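5. Setting up the picking bin

This section covers mounting the bin, routing the hoses and cables at the wrist, teaching the bin position and running the first picks. It applies to the Ulbridge bench cell with the KUKA arm and the Finura two-stage gripper. Complete Section 4 (arm mounting and power) before you start.

You will need:
4 mm hex key
Bench clamps
Cable ties, reusable type
Finura teaching tip
Set of test blocks, red and green
Clean lint-free cloth

CAUTION: Put the controller in manual mode and carry the enable switch with you whenever you reach over the bin. The arm can swing across the full width of the bench.

5.1 Mounting the bin

1. Move the arm to the PARK position and press the stop button on the pendant.

2. Wipe the bench top and the underside of the bin. A single wood chip under one corner is enough to tilt the floor.

3. Set the bin on the bench with the worn side of the rear panel facing away from you. On a new bin either long side can face the back.

4. Clamp the bin at the rim and at the outer wall. Tighten by hand until the bin does not move when you push it with your palm, then give each screw a quarter turn more.

5. Check that no clamp handle stands higher than the rim on the side where the arm comes in.

Note: Bins supplied by Casell before the change of rim profile have a softer lip. Use a scrap of wood between the clamp and the lip on these, or the lip will bend.

5.2 Hoses and cables at the wrist

The air hoses must be long enough to let the wrist turn through its full range and short enough that they do not drag on the blocks. Most stoppages reported to us come from hoses that were tied too tight.

1. Jog the wrist to its zero position.

2. Push each hose into its fitting until it stops, then pull back lightly. It should not come out.

3. Leave a free bow in the hoses beside the wrist. Do not tie them flat against the joint.

4. Lead the cables along the top of the arm and leave a loop at the wrist. Keep the label on the loop where it can be read.

5. Turn the wrist slowly to each end of its range at 3 percent speed. Watch the loop the whole way. If it pulls straight at any point, stop, loosen the nearest tie and try again.

CAUTION: Never use wire or metal clips on the hoses. They cut through the wall in a few weeks and the leak is hard to find.

5.3 Teaching the bin position

1. Fit the teaching tip in place of the gripper fingers.

2. Open the Đorđević calibration page on the pendant and select BIN, NEW.

3. Touch the tip to the inside corners of the bin floor in the order shown on the screen. Approach from above, at low speed, and press STORE at each one.

4. The page shows a fit error when the last corner is stored. Anything under 0.5 mm is fine. If the value is higher, the bin has probably moved - go back to 5.1 and check the clamps.

5. Set the floor clearance to 4 mm. This keeps the finger tips off the metal when a block is lying flat.

6. Remove the teaching tip and refit the fingers.

5.4 First picks

1. Put the test blocks in the bin. Leave them at mixed angles and put at least one against a wall.

2. Set the speed override to 30 percent.

3. Start the program PICK_TEST and keep your thumb on the stop button.

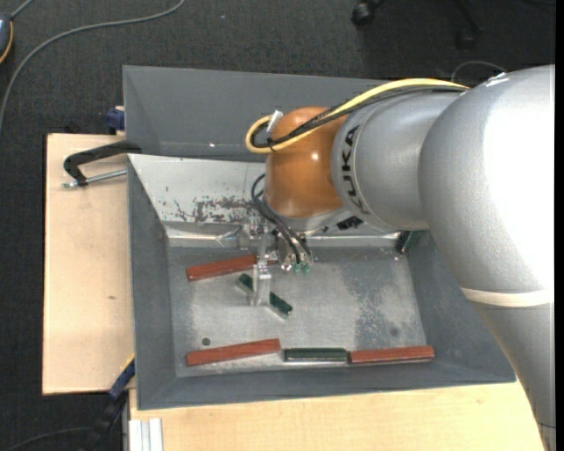
4. Let the arm work until the bin is empty. Blocks along the walls are the slowest, and the program may try one from more than one angle before it lifts it.

5. If a finger touches the wall, stop and raise the wall margin by 1 mm. Repeat until the fingers pass clear.

6. When the bin has been emptied three times without a stop, raise the override to 100 percent and run it once more.

Note: Scratches and dull patches on the bin floor do not affect the grip. They can confuse the vision step if the room lights are strong. Take a new background picture (pendant, VISION, BACKGROUND) with the bin empty whenever the lighting or the bin is changed.

5.5 Upkeep

Every day: check the clamps by hand and wipe the finger tips.

Every week: look along the hoses for flat spots and check the screws on the gripper brackets. Retighten with the 4 mm key, finger tight plus a small nip.

Every July, or after any collision: repeat 5.3 in full and write the fit error in the cell log.

Worn fingers should be replaced as a set. A new finger next to an old one grips off center and the block turns as it is lifted.

Section revised 14 June 2026, Mateja Golob. Continue with Section 6, Changing the gripper.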